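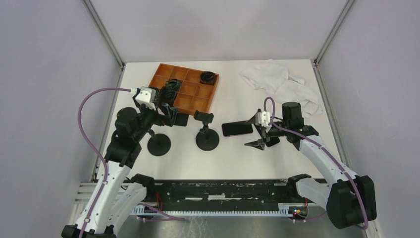 Grade the Log, Then the Run

Posted Tuesday, May 5, 2026

The manipulation course at Polat awards 71 percent of its project grade for the final demonstration. Each team gets 12 minutes on the two-arm cell and is scored on whether the phone ends up in its stand. I think this is the wrong thing to measure, and the fall section's records support me.

The Gurkitness team logged 283 attempts at the desk-clearing task before its December demo. Every entry had a start pose, a gripper opening, and a failure code. On demo day the team completed 2 placements and received a C. Ondov kept no log, retuned by hand the night before, and received an A. Asked afterward to repeat the result with the phone turned, Ondov could not say which parameters to change.

A flat phone is a hard object. It is thin, its glass is reflective, and the fingers have to close on the long sides with little height to work with. Small errors in approach matter, and a single good run says very little about them.

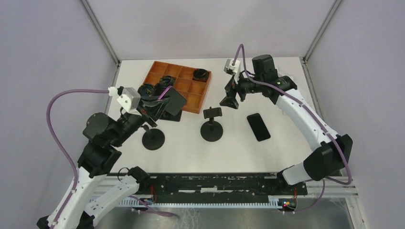
What I Would Change

Cut the demo to a quarter of the grade. Put the rest on the attempt log and on a written prediction, submitted beforehand, of where the system will fail. Teams should state the finger clearance on each side of the phone before closing, and the score should depend on how close they came.

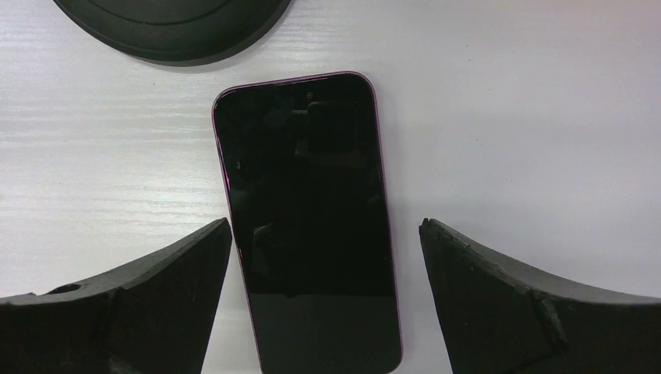

Wrist view with the fingers open. The clearance is larger on the right.

The usual objection is grading time. Trokix, the department's logging tool, already exports the failure codes as a table. Reading one takes less time than resetting the cell.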